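# Jamau garment steamer, after a summer of use

I bought the Jamau in June to replace a Dirano travel steamer that had started leaking from the base. I do a fair amount of pressing at home. Most of it is shirts and curtains, with some alteration work for other people. The Jamau is sold as a floor model for home use. It has a tank at the bottom, a hose, a two-part pole and a steam head shaped like a flat iron with the corners rounded off.

## Setup

The box holds the base, the pole sections, the hanger, the hose, a fabric brush and one heat glove. Assembly took me a few minutes. The pole sections lock with a quarter turn, and the first time I did not turn them far enough, so the top half sank when I hung a coat on it. The manual shows this step in a drawing so small that I missed it. Turn until it clicks.

The manual is thin in general. It covers filling, emptying and descaling, and then has a page of fabric settings that does not match the dial. The dial has three positions and the table lists five. I ended up testing on scraps and writing my own notes on the back cover.

## Heating and steam

It is rated at 1065 watts, a little low for a floor steamer. You feel that mostly at the start. The light goes off well before the steam is steady, and for the first stretch you get puffs with a few drops of water in them. I now point the head at the sink until it runs clean. If you start on silk the moment the light goes off, you will get spots.

Once it settles, the steam is even and stays that way. The middle setting is the one I use most. High is good for cotton and heavy drapes. Low is too weak to do much beyond freshening a knit.

The Vistach I borrowed from my neighbor Yolanda Mosquera last year was faster in every respect, but it was also louder and it tripped the breaker in my back room whenever the window unit was running. The Jamau has never done that.

## Results by fabric

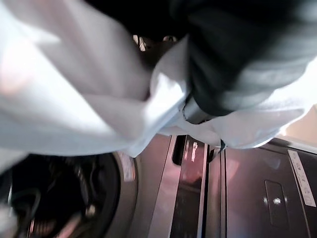
Cotton sheets and tablecloths come out smooth if you steam them damp from the washer and pull down with your free hand. Bone-dry cotton with set creases is a different job, and I still take those to the ironing board. A steamer will relax a crease. It won't press a sharp edge, so collars, cuffs and pleats still need an iron.

Linen is about the same as cotton, only slower. I did a pair of linen curtains on the rod, working from the top, and they looked good from across the room. Close up you could still see the fold lines from the package. A second pass the next day took most of them out.

Wool is where I like it best. Jackets that had been in a closet since winter came back into shape with the middle setting and the brush. Keep the head a little off the cloth and let the garment hang until it is fully dry before you put it away.

Polyester does fine on low or middle. I scorched nothing, but I did leave a shiny patch on a lining by pressing the head flat against it. That was on high and I should have known better.

Velvet I only do from the back. The Jamau has enough steam to go through a light velvet that way. I did not try it on upholstery velvet.

## Hanger and brush

The hanger is the weak part. It is plastic, and the shoulders fold down for storage on a hinge that has loosened with use. A heavy coat makes it tip forward. I took it off and put a regular wooden hanger over the hook, and that works better than what came in the box. The clips for pants are good and have stayed tight.

The brush snaps onto the steam head. It picks up lint well enough and helps push steam into thick fabric. It also collects water along the bottom row of bristles, so wipe it every so often. The glove is thin. I use an oven mitt.

## Water and cleaning

Our water is hard. The manual says tap water is fine and then asks you to descale every month. I used tap for the first few weeks and found white flakes in the tank, so I switched to distilled and have had none since.

Emptying is awkward. The drain plug is underneath, so you have to unclip the pole and tip the whole base over a sink. I put this off more than I should. A side drain would have been better, and the older Huanca I had years ago did have one.

## Storage

The pole drops to a reasonable height but the hose does not like to be coiled. It kinks near the base if you force it. I leave it hanging in a loose loop over the hook. The cord has no wrap or clip of any kind.

## Would I buy it again

Probably, at the price I paid. It is a decent steamer for wool, drapes and everyday cotton, and it runs on an ordinary circuit without trouble. If you mostly need crisp shirts, spend the money on a better iron. If you have the wiring and don't mind the noise, the Vistach will get you through a pile sooner.

I wrote to the seller in July about a replacement hanger. They say the part is out of stock until September. I will add a note if it shows up and if the hinge on the new one is any different.

Posted 2020-08-09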